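Books > Business and Management > Introduction to Inventory > Chapter 3

Contents Previous Next Glossary Index

Chapter 3
Sorting Stock Before Counting It

In the last chapter we looked at how goods enter a warehouse and which papers should travel with them. We now come to a question that many students find boring at first, but which decides a large part of the yearly cost of a store: how do we divide the stock into groups, and how much attention does each group deserve?

Consider the firm Lornby, a wholesaler of spare parts for small kitchen machines. It keeps up to 3000 different items. Some of them are motors and control boards, which are expensive and leave the building every day. Others are rubber feet and screws, which cost almost nothing. In its first years Lornby treated all items in the same way. Every part was counted once a year, in February, and every part was ordered again when the shelf looked low to the person who was passing by. The result was a store with too many screws and too few motors.

The managers of Lornby were not careless people. They had simply never asked which items were important. When they finally did the calculation, they saw that a small share of the items was responsible for most of the money tied up on the shelves. You will meet this pattern again and again, in hospitals, in bookshops and in school kitchens.

3.1 The idea of classes

To place an item in a class, we multiply its yearly use by its cost per unit. The product is called the annual usage value. We then write the items in a list, beginning with the highest value. The items at the top form class A, the next ones form class B, and the long tail at the bottom forms class C.
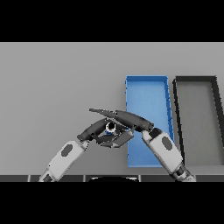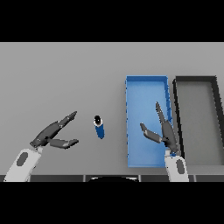 The borders between the classes are not given by nature. One firm may draw them strictly, another more loosely, and both can be right. What matters is that each class receives its own rule. Items in class A are counted often and ordered in small amounts. Items in class C may be ordered in large amounts and checked only now and then - the cost of having too many of them is low.

A common mistake is to look only at the price. An expensive part that is sold once in five years may have a lower annual usage value than a cheap filter which is sold every hour. Another mistake is to make the classes once and never return to them. Nugroho, a dealer in garden tools, used the same list for several seasons while its customers changed from petrol mowers to electric ones. Its class A was then full of parts that hardly anybody wanted.

3.2 When value is not enough

There are items for which the annual usage value gives a poor answer. A seal may be cheap, but if a whole production line must stop without it, we cannot treat it as unimportant. For such cases many firms add a second mark, which shows how serious a shortage would be. We return to this method in section 3.5, with the data of the paper mill Jonwood.

Shares: 3 Comments: 5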